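Helmont Parish Records Project
Progress report to the Doolan Fund
Wednesday, July 14, 2021

Period covered

This report covers the work done since our January report. It follows the headings in the grant letter. The spending table has been sent separately as a spreadsheet and is not repeated in full.

Summary

Work on the Flistudness series is finished and work on the Meker series has started. We are behind on indexing and ahead on rehousing. Spending is within the budget for the period. We are asking for one change to the plan, set out under Changes requested.

Rehousing

The Flistudness series came to us in the wrappers it was given when the estate office closed. Most of these were brown paper tied with string, and the paper had gone brittle at the folds. All 552 items in the series have now been taken out, brushed, flattened where needed, and put into acid-free folders. The folders are in boxes on the lower shelves of the north store. Items too large for the boxes are in the map drawers, and a slip in the box says which drawer.

Rusted pins and paper clips were removed as we went. Where a clip had left a mark, we noted it on the folder and did no further treatment. Two rent books have loose spines. They have been tied with cotton tape and set aside for the binder, who can take them in the fall.

Wax seals slowed us down more than we had planned for. The deeds from the mill properties nearly all have them, and they can't be pressed flat with the rest. We made padded supports out of folded tissue and blotting paper. It takes longer per item, but the supports are holding up well and cost very little.

Small loose papers

A good many loose papers turned up between the pages of the account books. They are mostly receipts, seed orders, and short notes about repairs. Each has been given the number of the book it came from with a letter added, and the page where it was found is written in the register.

We use clear zipper pouches for carrying papers between the store and the work table. They are for moving things only. Papers do not stay in them overnight, and none of them go on the shelves.
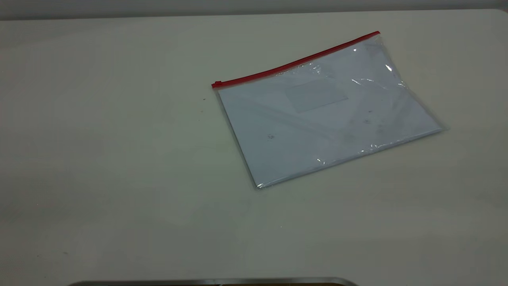 Indexing

The target for this period was 800 index entries. We finished 745. The shortfall is in the tenant correspondence, where the handwriting is harder than the sample we looked at when we wrote the application. Several letters run to six or seven pages and mention a dozen families, and each name needs its own entry.

The field names have also taken time. The same field can appear under three spellings in one rent book. We have settled on the spelling used in the oldest survey and added cross-references from the others. A list of the spellings is kept at the front desk and can be copied for anyone who wants it.

Entries are now checked by a second person before they go into the catalog. This was not in the original plan. We brought it in after the first batch, when we found dates entered in two different orders. The first batch has been gone over again and corrected.

Public access

The reading room was closed for part of the period and then open by appointment. During the closed weeks we answered inquiries by mail and e-mail. Most were about family history, with a smaller number about property lines and rights of way. The finished part of the index can be searched on the reading room computer. It is not yet on the website, as the site host is changing the catalog software and has asked us to wait.

The school visit planned for spring did not take place. The school would like to reschedule for the new term and we have agreed to keep the same program, with the mill deeds and the 1840s wage book as the main items.

Storage conditions

Readings in the north store were steady through the winter. Humidity went up in late May after heavy rain, and the gutter above the east window was found to be blocked. It was cleared the same week and the readings came back down. No boxes were affected. The building owner has agreed to have the gutters checked each fall and spring.

Spending

Folders and boxes came in under budget. Staff hours were slightly over, mainly because of the checking described under Indexing. The binder's deposit has not been paid yet and will appear in the next period.

Changes requested

We would like to move the money left in the folders and boxes line to staff hours for indexing. The total grant would stay the same. If the Fund agrees, the tenant correspondence should be finished before we open the larger Meker boxes.

Next period

Finish the tenant correspondence. Send the two rent books to the binder. Sort the Meker series to box level and write a short list of what is in it. Put the Flistudness index on the website once the new software is in place. Hold the school visit.

A copy of the revised work plan is attached. Please send questions about the spending table to the project office.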